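How to Load a Dish Rack So the Plates Stay Up

I have owned my wire rack for 8 years and spent the first 2 of them using it wrong. You wouldn't think there was a wrong way. It's a basket of rods. You put plates in it. Then at 5:14 in the morning a dinner plate lets go and takes its neighbors along, and you start having opinions.

What you need: a rack, some plates, a towel, and a little patience with gravity.

1. Put the rack down first and push on each corner. If it rocks, fold the towel and slip it under the short side. My old Osteck rocked for its entire life and I blamed the plates.

2. Start at the back with your biggest plate. Stand it on its edge between two rods and let it lean. It wants to lean. Every plate does.

3. Face them all the same way. Plates curve, and two set belly to belly will hold a puddle between them until May.

4. Work toward the front, big to small. Leave a gap between plates if you have the room. If you don't, a bit of overlap is fine for a short stay.
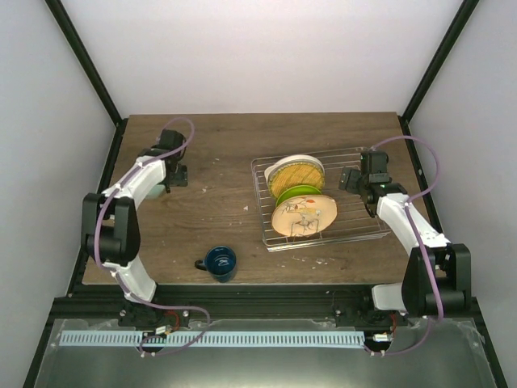

Three plates upright in a wire rack, leaning and overlapping. The pattern on the rearmost is a fine crosshatch.

5. Keep bowls out of the plate row. A bowl in the plate row is a landlord - it takes up all the space and does none of the work. Upside down on the towel is good enough.

6. Unload from the front. Hold the next plate with your free hand while you lift. I skipped this step once with a Hanari side plate, and now I have a Hanari soap dish.

Thin rods suit thin plates. Chunky stoneware needs wider spacing, and no amount of wedging will change its mind.

Related
- Getting Tea Stains Out of Everything
- The Gilchrist Drying Mat, One Year On
- 57 Uses for a Dish Towel (I Stopped at 57)

Comments

plunge_pool: Same direction! I've been alternating them for decades like a fool.

Dot in the kitchen: My bowls go in the plate row and they will stay in the plate row.

rackandruin: Does step 1 work with a Plunidum? Mine has rubber feet and still wobbles.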